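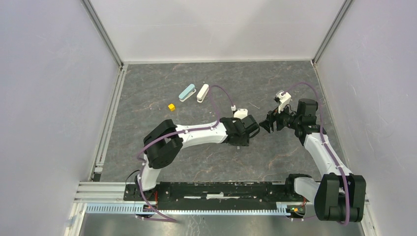 Bench, stapler-like items at upper left.

Last updated: Friday, March 18, 2022

Ticket 300 – stock labels printing with wrong site code
Raised by: Keith Waaka, Clalstead stores
Assigned to: Fletcher Fairweather

Labels for small stationery (staplers, staples) come out with the Watetti site code. Paper and envelopes are correct. Restarting the print queue made no difference.

FF: Checked the label template. Site code is read from the item record, field 88. Field is blank on six items, so the server falls back to its default – Watetti.

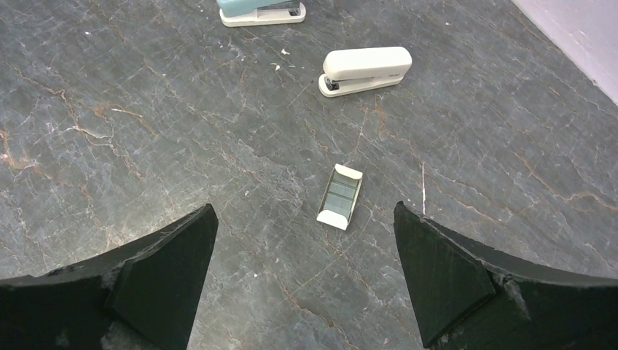
Two staplers and a box of staples.

KW: Items were added in November from the Kariuki import sheet.

FF: Sheet has no site column. Filled field 88 by hand on all six and cleared the label cache. 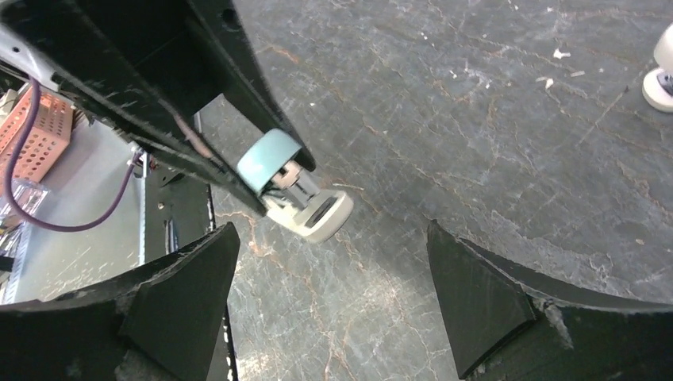 Test print from queue 2 shows the Clalstead code. Import now rejects rows with a blank site. Old labels need reprinting by stores.

Status: awaiting confirmation from KW

Related tickets
Wuvmont scanner drops last digit
Label cache not clearing overnight
Kariuki import: duplicate item records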